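5. Folding and packing dark clothing

This section covers trousers, sweatshirts and other dark everyday clothes going into a Konau travel cube. For shirts with collars, see section 6.

Before you start

The medium cube holds a stack up to 56 cm around. Keep the total load under 3 kg. Empty all pockets and close any zips.

5.1 Choosing a surface

1. Use a table you can reach across without leaning. The floor will do if it has been swept.
2. Wipe the surface and let it dry fully.
3. Leave enough clear space to lay the garment out at full length.

Note: Dark fabric picks up lint and crumbs. A plastic tablecloth is easier to keep clean than a woven one.

5.2 Making the bundle

1. Lay the garment flat and smooth it from the centre outward.
2. For trousers, fold one leg over the other. For a sweatshirt, fold both sleeves in behind the body.
3. Fold in half lengthwise, then in half again from the bottom.
4. Press down with both palms to push the air out.

CAUTION: Do not iron on a plastic tablecloth or any other plastic covering. It will melt and can mark the garment permanently.
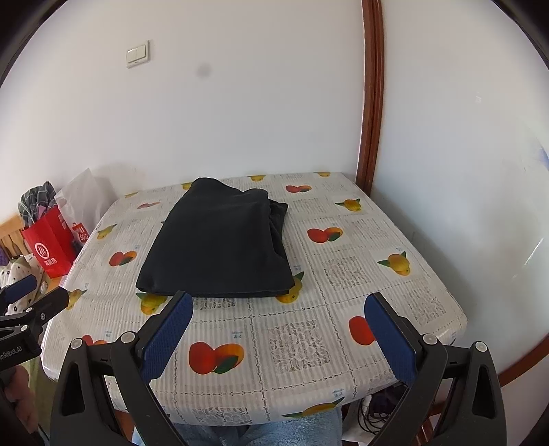 A bundle is ready for the cube when it lies level and its sides are reasonably straight. Soft fabrics rarely give a sharp edge, and small rumples are fine. Look for fabric pushing out past the rest, like the extra fold on the right side of the navy-black bundle on the fruit-print tablecloth, and for any spot that stands up, as its far end does. Open the last fold, tuck the loose fabric under and press again. If the peak comes back, undo one more fold and smooth the layer beneath it.

5.3 Loading the cube

1. Open the cube flat with the mesh side up.
2. Place the heaviest bundle in first, folded edge toward the hinge.
3. Turn each following bundle the opposite way so the stack stays level.
4. Close the zip slowly, holding fabric clear of the teeth.

Note: If the zip will not close, take out the top bundle. Forcing it can split the seam, and split seams are not covered by the Prolska warranty.

Spare zip pulls can be ordered using part number 1530.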